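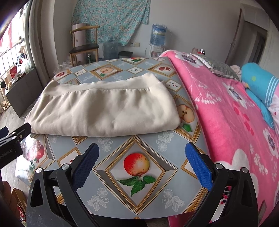
Blue ridged pads, jaws wide open, cream garment folded up on the table

Ridged pads or flat ones for folding clothes with hand-held grippers?
Posted by Edit Gál, March 11, 2022

Hi all, long-time reader, first time I've needed to bug you. I'm trying out pads for a pair of hand-held grippers (one in each hand, you squeeze and the linkage closes the jaws) and I can't decide which ones to stick with. The job is picking up clothing, shaking it out a bit, laying it flat and folding it, over and over. We record it all and my friend Béla trains on it afterwards, so the pads I choose now are the pads we're stuck with on the arm later.

I've got two sets. The blue ones are ridged along the edge and a bit grabby. The other set is smooth grey silicone from Flirnis, softer, and they look much nicer I have to say. I did 80 folds with each, same garments, same table, and wrote down every time I lost the cloth or picked up more layers than I wanted.

Blue: lost the cloth 2 times, but took an extra layer 14 times.
Flirnis: lost the cloth 13 times, and hardly ever took an extra layer (I stopped writing it down, sorry, I know).

So they fail in opposite ways! The blue ones hang on like anything, which is great for the heavy cream piece with the gathers, because that one wants to slide straight out of the smooth pads once there's some weight hanging off it. But on thin T-shirts the ridges pick up front and back together and I have to put it down and start again.

The other thing is the tablecloth. It's a shiny printed one and the cloth skates around on it, so when I close on an edge the whole garment sometimes moves away from me before I've got hold of it. Would a grippier surface change the result enough that I should redo the whole test? I'd rather not, my forearms are cooked. 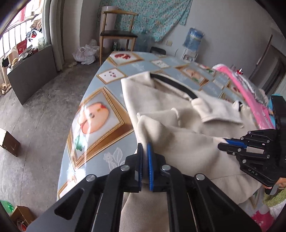 Closed on a fold, second gripper hanging on to the right side

With both grippers on a garment I find the blue pads lovely to use, you can pull the cloth tight between them and lay a nice crease. It's the first pickup that drives me up the wall. Has anyone run both kinds, or even one kind on each hand? Thanks heaps.

Lajos Magyar
Blue. Next.

OK slightly longer: I've used ridged pads for a couple of years on towels and never looked back. A double pickup you can fix by letting go and trying again. A dropped sleeve halfway through a fold wrecks the lot. Buy the ridged ones and don't overthink it.

Habibur Debnath
I did nearly this same comparison back in December for a small job at Tranbridge, so here's my two cents, and I don't fully agree with Lajos.

First, your numbers mix heavy and light clothing together. Split them. My bet is that most of your 14 extra layers are on the thin stuff and most of your 13 drops are on the heavy stuff, and if so you haven't got a pad winner, you've got two different jobs. Go back through your notes and see before you buy anything.

Second, approach angle made a bigger difference for me than pad material. If you come straight down and close, you scoop whatever is under the tips, and ridges make that worse. What worked for me was coming in low and nearly flat, touching the top layer with one pad only, dragging it toward me until a little ridge of cloth popped up, then closing on that. With thin shirts I went from a mess to something I could live with, same pads.

Third, the table. Yes, it matters, and it matters differently for each pad. On a slippery cover the bottom layer slides along with the top one, so my dragging trick works badly. Put a piece of felt or an old bath towel down, do a dozen pickups with each pad and compare. You don't have to redo everything. If the dozen look the same as before, leave the tablecloth alone and keep your old results.

Mixed pads: I tried it and wouldn't. Ridged on the left and smooth on the right sounds clever, but I kept reaching with whichever hand was better at the pickup, and then the recordings were lopsided. Your mate Béla won't thank you.

Also check the jaws meet square. If one pad sits a hair proud of the other you get a pinch at the tip and nothing behind it, and heavy cloth rolls out. Loosen the screws, close the jaws on a business card, tighten again. You may find a few of those drops vanish.

Zoltán Fülöp
does anyone know if the Bremmont pads fit these? they come in up to four hardnesses and i think the medium one might split the difference. haven't used them on clothing myself, only on bags

Edit Gál
Thanks everyone! Habibur, I went through my notes and you were mostly right, 2 of the drops on the Flirnis pads were T-shirts and the rest were heavier things. The extra layers are nearly all thin shirts too, plus one pillowcase that I shouldn't have counted. Going to try the towel and the low approach with the blue pads on. Zoltán, no idea about fit, but if you've got the hole spacing I'll measure mine and post it.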